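We use cookies to remember your settings and to count visits. Accept all | Manage choices

Speaker notes - the left hand that closed too early
Talk for the Windilbridge user meeting, 6th April
Faustine Aubert

Opening. Say good morning, thank Ginette Chauvin for the invitation. Say that I will talk slowly and that questions are welcome during the talk. Then go directly to the fault. Do not spend time on the history of the company, they know it.

Slide 1. What happened. In March we moved our two-armed kitchen task, which we call Moulin, from the old controller to the new one, Rakis. We ran the task 100 times in simulation before we let it touch the real arms at Grastdale. In 19 of these runs the left hand closed before it had reached the object. The fingers shut on air, the arm continued its path with the hand closed, and then it pushed the object with its knuckles. In 11 of the 19 the object left the plate.

Pause here. Let them read the numbers.

Slide 2. Why we did not see it at once. The final report of each run gave only "task finished" or "task not finished". In three runs the object was pushed away, rolled back against the closed fingers, and the report still said finished. I was the person who wrote this check. I have to say this clearly to the room, it is not the fault of the students.

Slide 3. The cause. Each arm has its own clock for the "close" command. On the old controller the two clocks were started together. On Rakis the right arm starts first, and the left arm copied its time from the right one. So when the right hand arrived at its object, the left hand received the order to close also. If the left arm was already there, all was well. If it was late by even a small distance, it closed in the wrong place.

Explain with my two hands. Hold the water glass with the right, and stop the left some centimetres from the microphone, then close it. People understood this very quickly in the rehearsal.

Slide 4. The safety side. Here speak more seriously. With a soft object on a plate, the result is only a mess. But a closed hand that still believes it is open is a danger on the real machine. The force limit in the fingers was set for gripping. It did not protect anything when the back of the hand was pushing. Ginette asked me what would happen if a person was reaching for the plate at that moment, and I had no good answer. We kept the real arms switched off until we had one.

Slide 5. What we changed.
The left hand now has its own close signal, and it must be confirmed by its own position.
If the hand is closed and holds nothing, the arm stops. It does not continue and it does not try again without a person.
The check at the end of the run looks at where each object is, and also at the path of each hand.
The push limit for the arm is now lower than the grip limit. This made the task slower, and some colleagues are not happy with it. I think it is the right price, but I am ready to discuss.

Slide 6. What is still open. We do not know if the same fault exists in the drawer task. The code is older and I did not write it. If someone from Windilbridge has used it with Rakis, please come to see me in the break.

Also mention: the log files are large. Ask before copying them over the guest network, last year it was blocked for the whole afternoon.

Last slide. Leave it on the screen during the questions, and do not read it aloud. The fault lives in the short distance between arriving and closing, so I want the room to look at that distance. Point first to the right side, where the black finger is already against the white top of the red container, then to the left hand above the plate, very close to the tomato and not yet touching it. Ask them: at this moment, which arm should be allowed to give the order? Wait for an answer, even if it is quiet for a little time. If nobody speaks, ask Ginette. 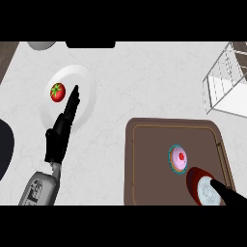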